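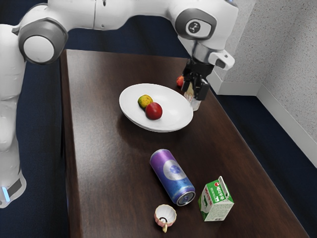

*Fruit and a few household items on a dark wooden table.*

# Altar linen, wax and brass: notes for washing at home

These notes cover the small linens and metalware that go home from the sacristy at Lavbridge. Embroidered vestments, silk and anything with metal thread go to the cleaner in Puvmont and should not be washed.

## Before washing

Purificators and corporals are rinsed by hand first, in a bowl kept for that purpose. Pour the first water into the sacrarium or on to bare earth, never down the sink. After this rinse the linen can be treated as ordinary laundry.

Unfold corporals over the bowl so that any crumbs fall into it.

## Wine

Rinse in cold water the same day. If the mark has dried, soak overnight in cold water with a little borax substitute, then wash as usual. Hot water and ironing both set the stain. Salt is of little use on dry linen.

Chlorine bleach weakens flax. Oxygen bleach is safe on plain white linen but should be kept off coloured crosses until a thread on the reverse has been tested.

## Candle wax

1. Leave the wax to harden, or put the cloth in the freezer in a bag for 2 hours.
2. Lift the bulk with a blunt knife or the edge of an old bank card. Work along the weave.
3. Place the mark between sheets of plain white kitchen paper. Printed paper transfers its ink.
4. Press with a warm iron, no steam, moving to clean paper each time a grease spot appears.
5. Treat what remains with neat washing-up liquid, leave for ten minutes and rinse.

Beeswax leaves a yellow ring more often than paraffin does. A second round with washing-up liquid normally shifts it. Dye from a coloured candle may not come out at all.

## Washing and ironing

Small linens are washed at 40 degrees with unscented powder and no fabric softener, which makes purificators less absorbent. Half-fill the drum. A spin of 1000 rpm is the upper limit; above that the creases are hard to remove.

Iron damp, on the wrong side first. Linen that has dried out completely should be sprayed, rolled in a towel and left for an hour.

| Item | Fold | Starch |
|---|---|---|
| Corporal | Three by three, inwards | Light |
| Purificator | Three lengthways, then in half | None |
| Lavabo towel | Three lengthways, then in half | None |
| Altar cloth | Rolled on a tube | None |

The tube for the long cloth should be covered with acid-free tissue. Ours takes a cloth 198 cm long. Cloths left folded over winter tend to split along the crease.

## Brass candlesticks

Check for lacquer before polishing. Lacquered brass needs only a damp cloth, and polish will make it patchy.

To clear wax from the socket, stand the stick in hot tap water and wipe it out with kitchen paper. Do not use boiling water on a weighted base, as the pitch filling can soften. Do not scrape with steel.

For bare brass we use Brirari paste, a pea-sized amount on cotton. Wash it out of the engraving with a soft toothbrush and dry at once. White residue in the lettering is old polish and comes away with a wooden cocktail stick.

## Storage

Keep linen in a dry drawer lined with 100% cotton sheeting, washed several times beforehand. Lavender bags go in the corners, clear of the cloth. Check for moth and damp in April and again before Advent.

The Krūmiņa cloth has a drawn-thread border and is washed flat in the bath, by hand only. Support its full weight with a towel when lifting it out.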